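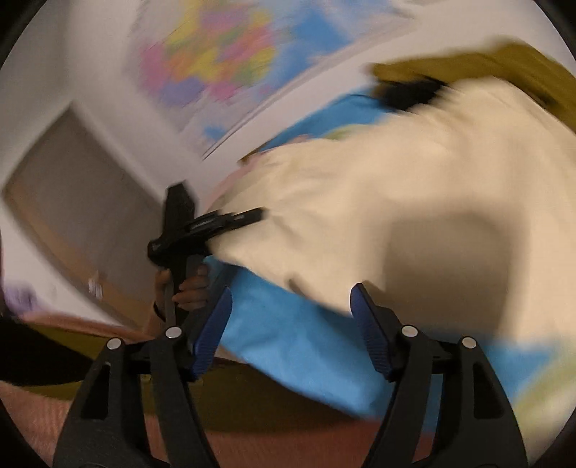

Cream on top, bright sky blue underneath.

Bedding Questions, Answered

Last updated 14th February

I started this page after my post on changing the bed brought in more questions than I could answer one at a time. It covers duvet covers, blankets, sheets and all the shaking and folding that goes with them. I love this stuff. A freshly made bed is the best ten minutes of housework there is, and I will happily talk about corners all day!

How do I get a duvet into its cover without climbing inside?

The burrito roll is my favorite. Turn the cover inside out and lay it flat on the bed with the opening at the foot. Spread the duvet on top and match up all the corners. Now start at the head end and roll the two together toward the foot, nice and tight, like a sleeping bag. When you reach the end, pull the opening of the cover around each end of the roll, close a button or two in the middle, and unroll back toward the head. The first time it works you will want to undo it and do it again.

If rolling isn't your thing, there's the old way. Cover inside out, reach in up to both far corners, grab the duvet corners through the fabric, and flip. Hold tight and shake. It's faster on a twin and a bit of a workout on a king.

My duvet slides down inside the cover. What stops it?

Ties. Look inside the corners of your cover and you may find little ribbons already there. If not, sew one in each corner, plus matching loops on the duvet itself. Twill tape from a fabric store is fine and so is an old shoelace. I did ours in the Alcombe guest room in one evening and the duvet hasn't wandered since.

Before you sew anything, measure. A cover that is a lot bigger than its duvet will always go saggy at the corners, ties or no ties.

Should the duvet be bigger than the cover or the other way around?

Same size, or the duvet a touch bigger. A little extra fill pushes into the corners and makes the whole bed look plump.

Can I put a blanket and a sheet on the bed instead of a duvet?

Please do! Layers are wonderful, especially in a bedroom that changes temperature overnight. Sheet first, then blanket, then fold the top of the sheet back over the blanket edge so your chin gets the soft part. That folded band is also a lovely place for color. Cream with a strong blue is a pairing I come back to all the time - the blue looks brighter next to the cream, and the cream looks warmer.

Do colors have to match?

No. I used to buy full sets and now I almost never do. My rule is one quiet color for the biggest piece and anything you like for the rest. Sky blue, light green, a bit of pink, they all sit happily beside cream. If you mix patterns, keep one of them small.

How do I spread a big cover by myself?

Work from one side of the bed. Drop the whole thing in the middle, find one top corner and set it where it belongs, then walk the top edge across. Once the top edge is straight, go to the foot and give one big flap so air gets underneath. Let it float down and leave it alone for a second before you start tugging. Most creases come from pulling on one side while the other side is still caught under something.

Check the layer below before you flap. A bunched sheet makes a ridge you'll feel all night, and it's much easier to smooth with your forearm while it's still in view.

The fitted sheet pops off one corner. Always the same corner.

Look at the tag. Lots of fitted sheets have it at the bottom right, and if yours is somewhere else the sheet is probably turned sideways. If it's on the right way, the pockets are too shallow for your mattress. Measure the depth with the topper on. I bought three shallow sheets before I thought of that.

Sheet straps help in the meantime. The Omden ones I use run diagonally under each corner and clip to the hem.

How often should everything be washed?

Sheets and pillowcases once a week at our house. Duvet covers every two weeks if there's a top sheet, weekly if there isn't. Blankets once a season, or when the dog has been on them. Check the care label on the duvet before you put it anywhere near your machine, and if the drum is too small to let it move around, take it to a laundromat with the big front loaders.

Why do all my socks end up inside the duvet cover?

Button it before it goes in the wash. All of it. Then empty the dryer one piece at a time and reach into the corners anyway.

How do I fold a duvet cover so it fits on a shelf?

Fold it in half lengthwise, then again, and smooth the air out toward the opening. Then fold from the closed end in thirds. Mine come out 21 inches wide and fit my Trekar shelf with room for the pillowcases. Some people tuck the whole set inside one pillowcase - very handy if you have kids who make their own beds.

Can I skip ironing?

I do. Take the cover out of the dryer a little damp, put it on the duvet right away and spread it flat on the bed. By bedtime it has dried smooth enough for me. If you want crisp, iron only the part that folds back at the top.

What are you using at the moment?

A Söderlund cotton cover that I adore. It was 149 dollars and I waited 6 months for it to go on sale before giving up and paying full price. Worth it for me, but a thrifted flat sheet sewn to another flat sheet makes a terrific cover too, and that's next on my list.

Comments (4)

bluegingham: Burrito roll on a king size, done on the second try. First try I rolled from the wrong end and had a very long sausage.

nap_enthusiast: Tag at the bottom right! I have had this sheet four years.

Quiltward: What do you do about snaps that pull out of the fabric? Mine are going one by one.
Reply from site: Sew a small square of cotton behind each one before you put the new snap in. I'll add a section on this.

marlpit: Shoelace ties are in. Brown laces, white cover, don't care.

3,709 readers on the list | Contact | Copyright, all rights reserved | Back to top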